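Home » Opinion » Everyday Life

November
By Eleri Humphreys

In defence of the fixed time for tea

I have become a person who eats at the same time every night, and I want to stick up for it. Half past six. My friends think this is hilarious. One of them rang at twenty-five to seven last week purely to hear me chewing, and I let it go to voicemail, so there.

When I was younger I thought set mealtimes were for grandparents and boarding houses. I ate when I was hungry, or when the film finished, or standing at the fridge at eleven with a cold sausage (I still rate the cold sausage, to be fair). I thought this was freedom. What I mostly remember of it now is being in a bad mood at eight o'clock and not knowing why, and then spending £5 on crisps.

What changed was a job. I spent a winter in Komow, teaching English to adults in the evenings, and I lodged with a couple who ate at half past six whatever was going on. Snow, football, a burst pipe once. You sat down. If you weren't there your plate went in the oven with a lid on it and not a word was said, though you did feel it. I found it stifling for a fortnight and then I found I was walking home faster.

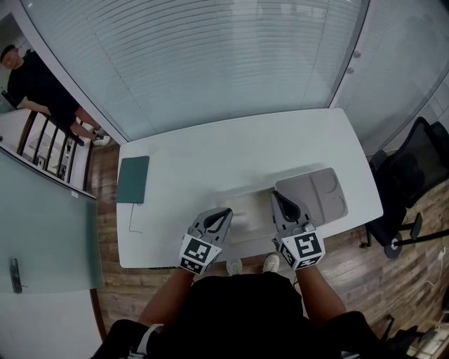
The argument against

People say it's rigid, and I do see that. If you work shifts, or you've got three children at three different clubs, half past six is a fantasy and I'd be a menace to suggest otherwise. My sister's lot eat in relays, like a ship's crew. She told me she'd love to have my problems, and then she hung up to collect somebody from swimming.

There's also the charge that it's dull. A friend from my old choir says she can't bear knowing at breakfast when she'll be having her dinner. But she knows when the bus comes, and she knows when choir starts, and she's never late for either. I don't see why food should be the one part of the day that has to be a surprise!

And yes, it does make me awkward to go out with. I'll own up to that one. The Boso, which is the only decent restaurant within walking distance of me, doesn't open its kitchen until seven, and I have sat in there at five to, eating the bread and being poor company.

What I like about it

The afternoon has an edge to it now. I used to let work dribble on into the night, an email here, a bit of marking there, and I'd go to bed feeling I'd neither worked nor stopped. Now there's a point where the potatoes have to go on and the laptop has to go somewhere else. I'm 47 and it's taken me this long to work out that I like being told to stop - even if it's only by a potato. 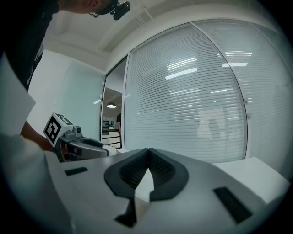

Heads down, mid-afternoon.

It's sociable as well, oddly enough. People know where I'll be. My neighbour turns up with a pudding perhaps twice a month, always at ten to seven, always claiming she was just passing (she lives upstairs, she'd have to be passing down). She wouldn't do that if I ate whenever I fancied it. She'd have to text first, and we'd both look at our diaries, and the pudding would be eaten by somebody else.

I'm not asking for a law. Have your tea at nine if it suits you, have it in the bath. But if your evenings feel a bit shapeless, pick a time and stick to it until Christmas, and put up with the teasing. I've got leeks to wash.

More in Everyday Life
- Why I gave up on the big weekly shop
- Two nights in Grube with the wrong coat
- The lost art of popping round
- Letters: your replies on village halls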